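January, 6 am

Slept badly again. Too warm, and the neighbour's sprinkler came on some time after three. Got up and wrote the list for the day instead of lying there.

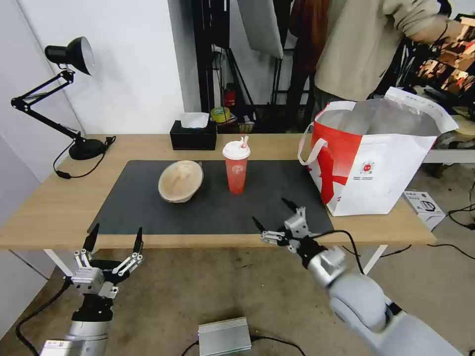 The main thing was the fence. Doğukan Özkan came at half past seven with his post-hole digger and we got the back corner done before the heat set in. He thinks the old posts were put in by whoever built the Cirkby place next door, judging by the concrete, which goes down a lot further than it needed to. One of them took us most of an hour. We broke the handle of my good shovel on it. I've put the head aside to fit a new handle later.

We have 15 posts to replace in total and did 6. The remaining ones should be easier, being on the sandy side. Doğukan can't come back until he has finished at his sister's, so I'll dig what I can by hand in the mornings and leave the stringers for when there are two of us.

Drove to Hordiienko for more bags of quick-set. They've moved the building supplies around to the side gate and the parking is worse. Bags have gone up to $19 for the big ones. I bought four and a tin of the grey paint, then sat in the car with the air conditioning on for a while before driving home.

Lunch was the leftover lamb from Grillari, cold, with tomatoes. The tomatoes are finally colouring properly. Something is getting at the lower ones, probably a possum, so I threw the old net over them and weighed the edges down with bricks. Will see in the morning.

Rang Mum at four. Her knee is better and she's walking as far as the post office. She wants to know whether I'm coming up for the long weekend and I said I'd tell her once the fence was standing. She also asked about the Bernia papers, which I still haven't filled in. I need the rates notice for that and it's in the blue folder, or it should be.

Hands are sore. There's a blister on the left one under the ring finger, so gloves tomorrow. Watered the lemon tree and the pots after dinner. No wind at all and the smell of someone's barbecue over the road.

To do: shovel handle, rates notice, ring the tip about the old concrete.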